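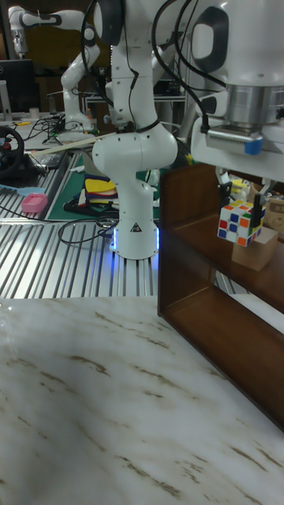
Gente, respondo à Marama sobre a coleta de exemplos para o Fumen. A meta continua a ser 242 demonstrações da tarefa da prateleira, e por enquanto 17 foram para o lixo por etiqueta errada (obra minha, já pedi desculpa ao disco). O que me preocupa é o instante da garra fechada no cubo mágico logo acima do bloco de madeira: metade de nós etiqueta isso como "pegar", a outra metade como "largar", e o modelo, coitado, aprende as duas coisas com a mesma convicção.

Em 2019-05-22, Marama Doolan escreveu:
> Proponho separar os episódios em 2 pastas, prateleira e mesa.
> E por favor parem de chamar tudo de "teste_final".

De acordo com as pastas. Quanto aos nomes, o "teste_final_13" é patrimônio histórico e fica. Para a pasta da prateleira, o quadro de referência seria este:
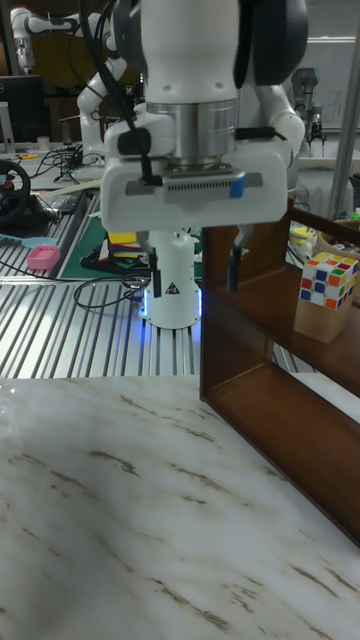
Garra aberta, cubo sobre o bloco.

Na pasta da mesa, quero mais variedade de posição e de orientação. Se o cubo aparecer sempre no mesmo canto, o sistema decora o canto e nós publicamos um artigo sobre mármore. 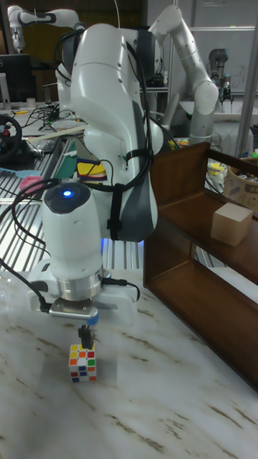 Eoin Moynihan acha que variar a posição é pouco e que faltam tentativas falhadas, pois um modelo que só vê sucesso não sabe o que fazer depois de um erro. Nessa matéria posso contribuir com bastante material próprio.

Mandem objeções antes de eu renomear as pastas.

Purificación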